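Strained Yogurt and Set Desserts – Handout 2

Drain the yogurt before class. Line a strainer with cloth, add 510 g plain yogurt, fold the cloth over and refrigerate. Discard the whey or keep it for bread dough.
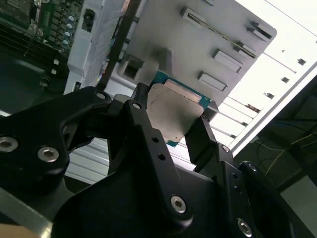
Gelatin must be soaked in cold water before it meets anything warm. Sprinkle 10 g over 80 ml water and leave it until the grains swell. Do not stir. For the molded portions, use a square metal form with flat faces, like the silver face of the processor held between the two black fingers; small scuffs on the metal do not affect release. Warm the soaked gelatin gently – it must not boil – and whisk it into the yogurt.

Pour into the forms and level the top with a spatula. Cover. 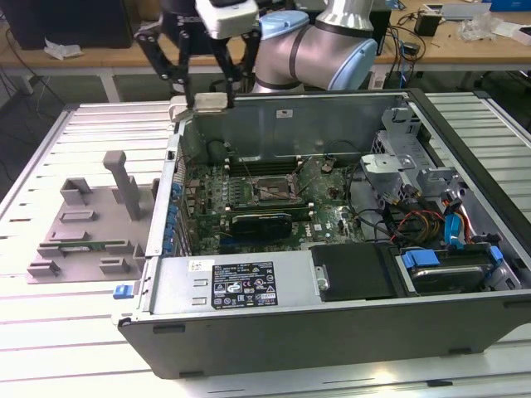 Setting and unmolding

Chill at the lowest shelf setting. Dip each form briefly in hot water, run a thin blade along one side and invert onto a cold plate. Portions that slump were underset or the gelatin was overheated.

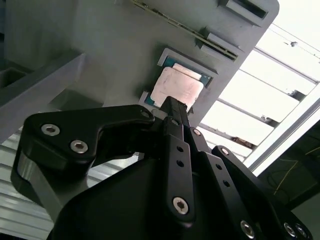
One student asked whether agar could replace the gelatin at the same weight. It cannot. Agar sets much more firmly and has to be boiled to dissolve, so the quantity and the method both change – see the Grallska sheet.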